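Native Plant Nursery – Pre-Season Inspection Checklist with Comments
Site: Pomulis growing yard, hoop houses 1 and 2, potting shed
Inspection date: 6th February
Next full inspection: December

Status codes: OK = no action. M = monitor. R = repair before opening to the public. NA = not in use this season.

1. Hoop houses

1.1 Frame anchors and ground posts – OK
All anchor bolts tight. Surface rust on the north end of house 2, brushed and painted.

1.2 Poly cover – M
Small tear above the east door of house 1, patched with greenhouse tape. Replace the full cover if the patch lifts. House 2 cover has one season left at most.

1.3 Doors and latches – R
House 2 west door binds in the track and can't be opened with one hand. It is the second exit and has to open freely from inside.

1.4 Aisle width – OK
Aisles clear. Milkweed flats had been set on the floor in house 1 and were moved to the bench during the inspection.

2. Irrigation and water

2.1 Backflow preventer – OK
Test tag current. Meter reading at time of inspection: 507.

2.2 Drip lines – M
Emitters clogged on the swamp milkweed bench and on two lines serving the blazing star. Flush again in four weeks. The well water leaves iron deposits and the filter screen is undersized for it.

2.3 Rain tank, 2000 gallons – OK
Lid locked. Mosquito screen intact. "Not for drinking" label faded but readable.

2.4 Hoses – R
Three hoses left across the main path. Hang on reels at closing. One reel is missing its crank.

3. Electrical

3.1 GFCI outlets – OK
All outlets in the potting shed and both houses tripped and reset on test.

3.2 Extension cords – M
One cord with a cracked jacket removed from service. The Lévesque heat mat controller was running off a cord passed under the door and is now plugged into the wall outlet.

3.3 Circulation fans – OK
Guards in place on all units. Naverix fan in house 1 is noisy on the low setting. Bearing to be checked when the replacement belt is fitted. 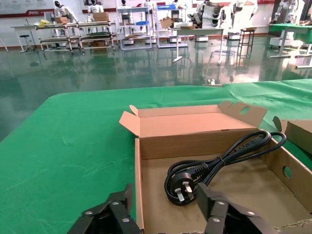
3.4 Panel clearance – R
Stacked trays within the clear space in front of the shed panel. Move and mark the floor with yellow tape. Same finding as last December.

4. Chemicals and soil products

4.1 Storage cabinet – OK
Locked, vented, labeled. Liquids on the bottom shelf.

4.2 Safety data sheets – M
Binder is missing the sheet for the horticultural oil. Print and add.

4.3 Insecticides near host plants – OK
None used on milkweed, passionflower or partridge pea. Purchased plugs are held apart until the supplier confirms in writing that no systemic insecticide was applied. Prarkivach plugs still waiting on this letter – do not put them out for sale.

4.4 Potting mix dust – M
Dust masks stocked in small size only. Wet the mix before turning.

5. Plants and labeling

5.1 Tag check – R
153 pots on the sales bench carry the common name only. Botanical name required on every tag, as several species here share a common name.

5.2 Irritant plants – M
Milkweed sap warning sign is up at the bench but not at the potting station. Gloves and eyewash are within reach.

5.3 Pest check – OK
Oleander aphids on the overwintered butterfly weed, light. Rinsed off with water. Recheck weekly.

6. Public areas

6.1 Parking and path surface – M
Mulch thin near the gate, with exposed roots. Top up and rake level.

6.2 First aid kit – OK
Restocked. Antihistamine expires before summer.

6.3 Fire extinguishers – OK
Gauges in the green, tags signed.

Items marked R are to be closed before the gate opens for the spring sale. Write the date of repair beside the item and initial it. Keep the completed sheet in the shed binder behind the previous one.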